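Lornex Opens Second Furnished Rental Building in Ivport

IVPORT, Aug 8, 2025 – Lornex, which rents furnished apartments by the month, has opened Lodhi House, its second building in Ivport. The four-story property takes stays of two months or longer, and the first tenants moved in this week.

Each apartment comes with a bed, a desk, kitchen basics and a wardrobe. Heat, water and internet are included in the rent.
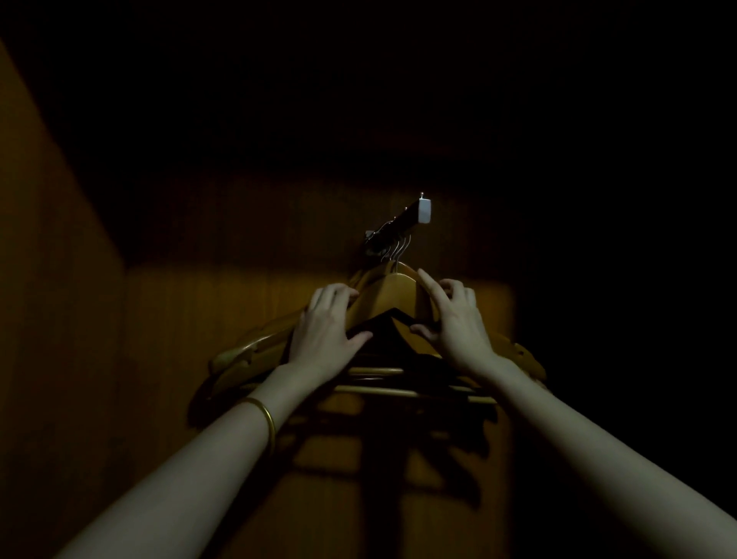

A wooden hanger held inside a wardrobe.

"Most of our tenants come to Ivport for a work contract or a course," said Usman Yousafzai, managing director of Lornex. "They arrive with two suitcases and want to unpack the same evening."

Work on the building began in April. The interiors were fitted out by Flunia, a local firm that also supplied the first Lornex property.

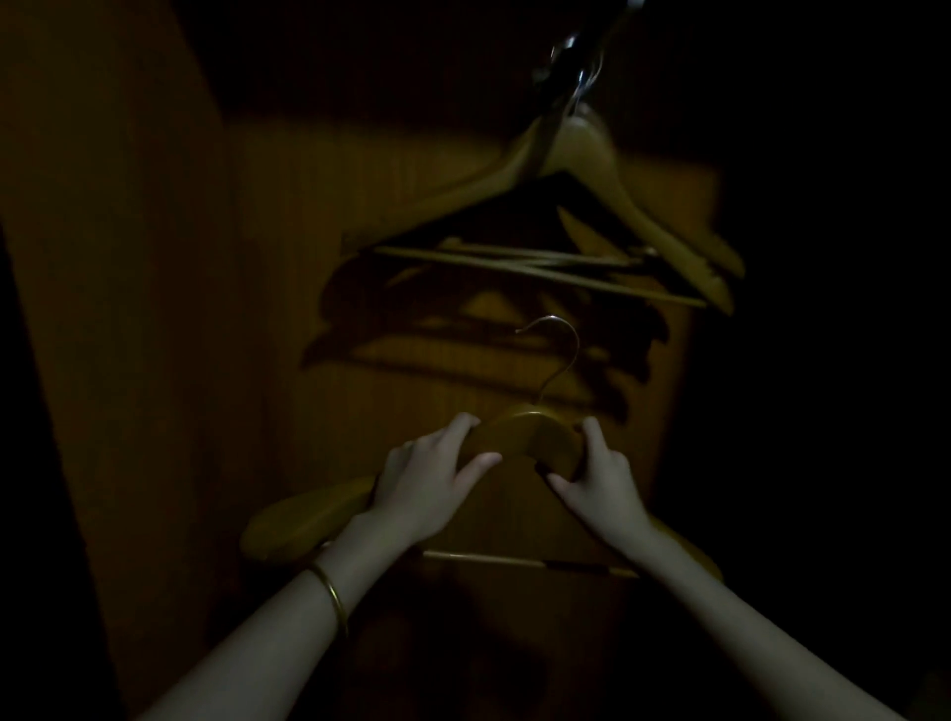 Storage was a frequent request in the company's last tenant survey, which drew nearly 3,510 replies. Lodhi House has a locked bike room and a basement storage area, both open to all tenants at no extra charge.

Viewings can be booked at the Lornex office in Ivport, Monday through Saturday.

Press contact: Atif Marwat, Lornex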